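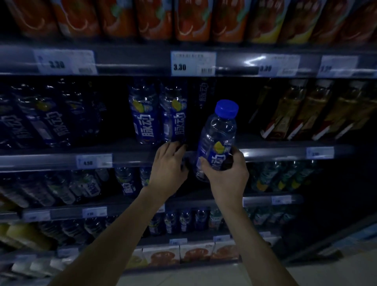 Hands and Machines: Shelf Work at the Lomano Store

March
By Yufang Ding

Print this page | E-mail this page

I have worked in grocery stores for a long time, first at the cash desk and now as a floor lead at Lomano. Last year our company put in an ordering system with the name Quinlan. It reads the sales from the registers, it writes the orders at night, and in the morning it gives each of us a list on a small handheld. Many people asked me how the work looks now, so I made this page for the staff gallery.

Drinks aisle. The bottles of 脉动 stand in the middle, with the amber-brown ones to the right of them and price tags along the shelf lips. Quinlan decides how many cases come from the warehouse in Gruvthorpe. To put a bottle in its gap is still a job for the hands.

Before Quinlan, I walked the aisles with a paper and a pencil, and I wrote what was low. It took me most of the morning. The store has 1189 drink and snack items on the list, and I knew many of them by heart. Now the list comes to me at 5:30 a.m. and I start directly with the first cart. I am less tired in the head, but I must say that I miss this walk a little. It was the time when I talked with the night people.

My colleague Finbarr Gilmartin sees it in a different way. He was in ordering for many years, and his old job is the one which changed the most. He had a training of 101 hours and now he checks the orders which the system marks as strange. "In the first month I corrected it every day," he told me. "Now it is maybe two times in a week, and sometimes it is me who is wrong." He also helps on the floor again in the mornings — he did not want this at the beginning, and he says his back did not want it either.

What we asked for, and what we got: the handheld does not show anymore how many seconds each task takes. In the beginning it did, and people started to hurry and to leave the labels turned to the back. We talked with the store manager, and the clock was removed from the screen. The list can also be changed by the worker. If a customer needs help, I push the task down and nothing turns red.

Next is Calla, the part which plans the shifts. It will start with the evening team. Some of us are worried about the weekends, so please write your questions on the sheet in the break room before the meeting.

This site uses cookies to remember your settings. Accept | Read more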